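Reviews > Home Office > Power

Watar desk power strip: is it worth paying extra?
By Marjorie Wragg
2 min read

I've never believed in the premium power strip. It's a box that passes electricity from the wall to your things, and the makers would like you to think there's an art to it. Watar's costs a good deal more than the Brukus one I've had under my desk for years, and the leaflet talks about "calmer power", whatever that may be. 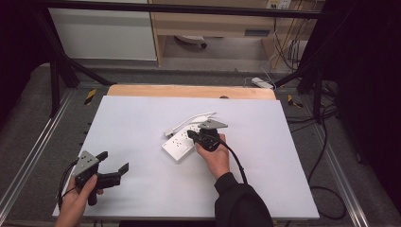
The surge protection claim is where I get grumpy. The leaflet gives a joule rating of 800 and says nothing on how you'd know when it's used up. I'd want a warning light at this price, or at least a straight sentence on when to replace it. I wrote to ask and got a link to the same leaflet.

In daily use it ran my monitor, lamp and laptop charger for a month without trouble – so did the Brukus. Bulky plugs are still a nuisance, and I ended up moving the charger elsewhere. 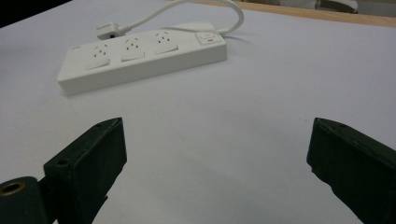
The guarantee is 2 years, but you have to register and keep the packaging, and I doubt many people will do either. If you need a new strip and see this one heavily reduced, fine. At full price I'd leave it on the shelf.

Related
Justaser cable tray: still sagging
Cárdenas desk lamp, six months on
Do you need a surge protector at all?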